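Drelteo presents its new range of small kitchen things for the table

January 2018

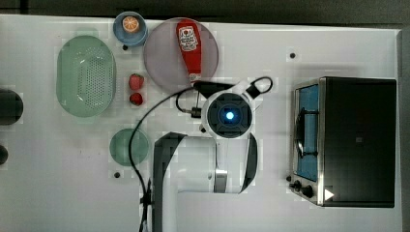
What is in the new Drelteo range?

The range has colanders, small bowls and round plates for kitchens where there is little room. They are sold as single pieces, and each piece can be used for preparing the food and also for bringing it to the table.

Drelteo is a small company which designs and sells household goods. With this range we turn to people who cook in a small flat, in a shared house or in a student room, and who have one table for everything. On such a table the vegetables are cut, the bread is toasted, the meal is eaten, and later in the evening somebody writes a letter or pays the bills. The things that stand on it must be light to lift and quick to put away.

We began the work on the range with a simple survey. We asked 229 households to write down what they take out of the cupboard when they make breakfast and when they make a light supper. The answers were more alike than we expected. Most people take a bowl for fruit, a plate for the toast and something in which the fruit can be washed. Many wrote that they own too many big dishes and too few small ones, and that the big dishes are used only when guests come.

For this reason the bowls in the range are small. A bowl is meant for a portion of fruit, for nuts, or for a sauce. The small plate is the right size for one slice of toast or a piece of cake, and the large plate is for the main dish. The colander is oval, so it fits over a narrow sink better than a round one, and it can stay on the table with the washed fruit in it until the meal is finished.

The colours were chosen together with Gusteo, a design studio with which we have worked for three years. They are quiet colours, and they were tried on white tables, on dark tables and on tablecloths with a pattern. A household can buy one piece in one colour and a second piece in another, and the two will still look well side by side. We do not sell the range only as a complete set, as many customers told us that they already have some dishes which they like and want to keep.

The care of the pieces is easy. They can be washed by hand with warm water and a usual washing-up liquid. Please do not use a metal sponge, it leaves scratches. The pieces are not made for the oven or the toaster oven, and they should not be put on top of one when it is switched on or still warm. If the oven stands on the same table, leave a free space next to it and follow what its maker says about the distance.

The range will be sold from this month in the Drelteo shop and in the Ekon household stores. At the beginning 760 pieces of each colour are produced. When these are sold, we will look at which colours were asked for most and order these first. The remaining colours will follow in June, together with a lid for the small bowl, which was the most frequent wish in our survey.

Shops that want to show the range can ask us for a display plan. It was made for a normal table and not for a shelf, so that customers can see the pieces in the way they will use them at home. We recommend to put real fruit in the bowls and to change it every day. The plan needs a table and 2 hours of work, and the shop receives from us the price cards and a printed leaflet with care instructions.

In the Drelteo shop there will also be a short course in the first weeks of the sale, under the title "Breakfast on One Table". Visitors prepare a fruit salad and toast with cheese, and they learn how to plan the order of the work when there is not much place. The course costs nothing, but the number of seats is limited and a registration at the shop counter is necessary. Children are welcome if an adult comes with them.

Replacement pieces can be ordered one by one for as long as the range is in production. A customer who breaks a plate does not need to buy a pair.

About Drelteo

Drelteo designs household goods for small homes. Our offer includes dishes, storage boxes and kitchen textiles, and it is sold in our own shop and through partner stores.

Information for the press

Samples for review and a full list of colours are available on request from the Drelteo press office. Samples should be returned within three weeks, in the same box in which they were sent.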